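Lovar Laundry Challenge

The Lovar Laundry Challenge is a student robotics competition in which teams teach a two-armed robot to handle and fold everyday clothing. It is run by the Lovar student robotics club and is open to college and high school teams. The first edition opened on September 6, 2018, with 81 students taking part.

Background

The competition grew out of a class project led by Saqib Naqvi, who taught an introductory course on robot learning. His students had been working with rigid blocks and cups, and several asked to try cloth. Naqvi set them a single task - fold a T-shirt in half - and most groups did not finish it by the end of the term. The club took up the problem the following year and wrote the first set of rules.

Ghazala Lashari, a former student in the course, became the first head judge. She added trousers to the list of garments and wrote the scoring sheet that is still in use.

Format

Each team has up to five members. Work is divided into a collection phase and a run phase. In the collection phase, students demonstrate the task by hand, using a pair of hand-held grippers with cameras. Demonstrations are made at home, on whatever surface the household has, and the rules do not allow a cleared studio table. Garments must be ordinary used clothes. Denim is worth extra points, as it is heavy and holds its creases.

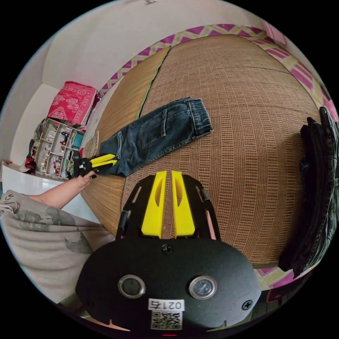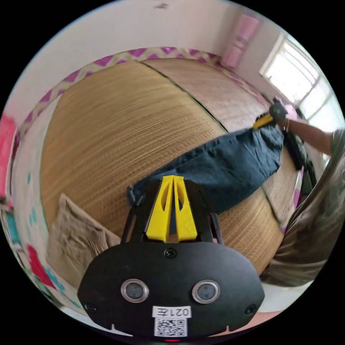 Jeans on a woven mat, with hand-held grippers.

In the run phase, held in November, each team's trained model is loaded onto the same robot. The robot is given garments it has not seen before and has three attempts at each one. Teams may not change their code between attempts.

Scoring

The judges award points for the grasp, the first fold, the second fold and the final shape. A garment that leaves the work surface scores zero for that attempt. The highest possible total is 1300 points. The record is 992, set by team Clavon in the second edition. Team Usmani finished second that year and won the separate prize for written documentation.

Shared data

Teams keep their own recordings until the run phase is over. After that, all accepted demonstrations are added to a common archive called Plallon, which later teams may use for training. Recordings are rejected if the garment is out of view for most of the task or if the two grippers' clocks do not match. Early entries in Plallon were mostly shirts and towels - trousers became common only after the points for denim were raised.

See also

Plallon (archive)
Cloth manipulation
Learning from demonstration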